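Yard chores: can a machine do them yet?
Yard and Garden Automation – 4 replies

mansilla_412
Been running yard jobs in the Grikora simulator. Two arms, one lawn, a bare trunk by the fence. Getting both grippers low over the grass is easy. Picking up twigs is still hit or miss.

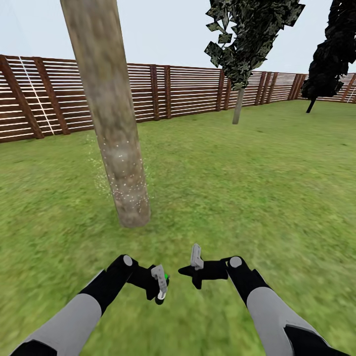 Re: can a machine do them yet?

vudorness
Sim only, so no. My mower cost 2,000 and still gets stuck.

esau147
Disagree. Mowers are blind. Arms with decent vision are different – give it two years.

mansilla_412
Next job is clearing around the stepping stones that lead up to the patio.
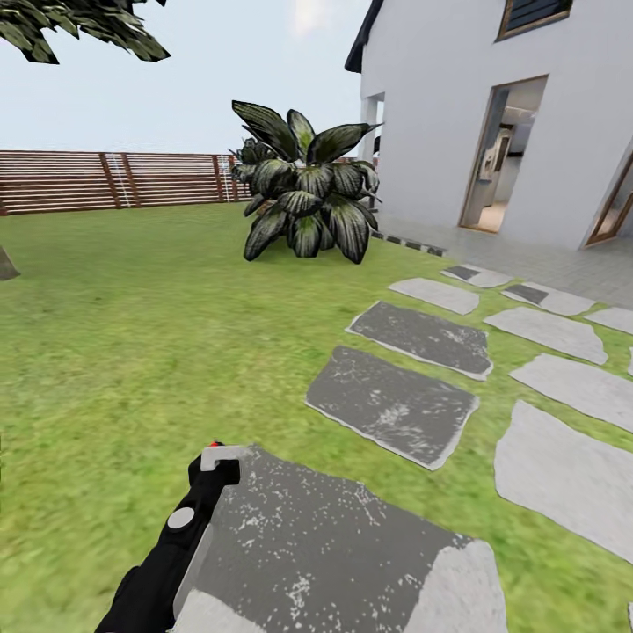
I'm planning 952 runs before November. If it can't tell stone from grass by then, I'll keep the rake.

vudorness
Keep the rake anyway.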